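I've been building small electronics for long enough to have a drawer of half-finished boards, and most of them stalled for the same reason. I reached for a microcontroller when two plain logic chips would have done the job.

The last one was a light sequencer for a shelf. Nine LEDs, one after another, then back to the start. I put a Loltby board in it, wrote a short sketch, and it ran fine until January, when I wanted to change the speed. By then the Loltby editor had been updated, my old sketch wouldn't compile, and a library it needed had been folded into another one. I spent an evening on what should have been the turn of a knob.

So I rebuilt it with a 555 timer and a 4017 decade counter. The timer makes the pulses, the counter steps through its outputs, and the tenth output goes back to reset so that it cycles through nine. The speed is set by a potentiometer. There is no code in it and nothing to update.
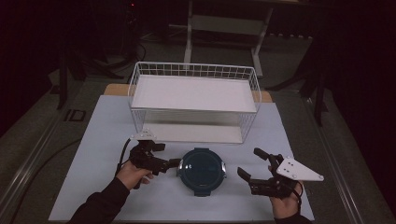

*Teal container with clip latches, white wire basket behind.*

People on the Skuster forum will say that a microcontroller costs less than the two chips plus the timing parts. Sometimes that's true. But price is a poor way to choose for a one-off. If I were making 1000 of them I'd think differently – at that point parts count matters and so does assembly time. For a single shelf, I care whether I can fix it later with a meter and the schematic taped inside the lid.

I also think beginners are badly served by kits that start with code. The Zutodia starter set has you blinking an LED in the first few minutes, and the lesson you take away is how to copy a sketch. With a timer and a capacitor you can swap a part and see the blink change. You learn what the part does.

None of this applies once the project needs a display, a radio or any real decision making. I wouldn't build a thermostat out of gates, and my Cuervo weather logger has a processor in it and always will. But a chaser, a door chime, a simple delay for a fan – those were solved decades ago, and the data sheets are still free to download.

My shelf light is still on its breadboard. I'll solder it when I find a knob that fits the shaft.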